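Sulcombe kitchen set: README

Simulated kitchen episodes for testing arm control and planning code. Last edited 27/01/2021 by Irina Tănase.

Contents

The set holds 1,355 episodes recorded in simulation with a single arm and a two-stage planner. Of these, 1,273 passed the replay check and are listed in index.csv. The rest are kept in rejected/ with the log from the failed replay. Episodes are spread over 28 kitchen layouts, and 13 layouts are held out for testing. Do not tune on those.

Each episode folder contains:
joints.npy: joint positions and velocities, one row per control step
plan.json: waypoints as sent by the planner, before smoothing
scene.yaml: layout name, texture seed, start pose
views/: rendered colour images

Replaying an episode

Run fikia replay with the path to an episode folder. Fikia reads scene.yaml first and stops if the layout is missing from your local copy. Add --no-smooth to send the raw waypoints to the controller. Joint limits are still applied.

Known problems

Texture seeds from before December give different colours on newer drivers. Geometry is unaffected.
Collision shapes for taps are coarse. Plans that pass close to the spout are longer than they need to be.
Timestamps in plan.json start at zero, those in joints.npy do not. Use the offset in scene.yaml.

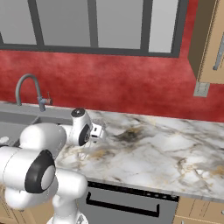

Mocanu Group, Planning and Control Team

Rendered view from a sink layout, with the gripper empty over the marble worktop. Wall, worktop and cabinet finishes are drawn from the texture seed and carry no labels.

Licence and contact

Free for research use. The Ivari arm model is under its own licence, see models/LICENCE. Report broken episodes on the tracker with the episode number and your Fikia version.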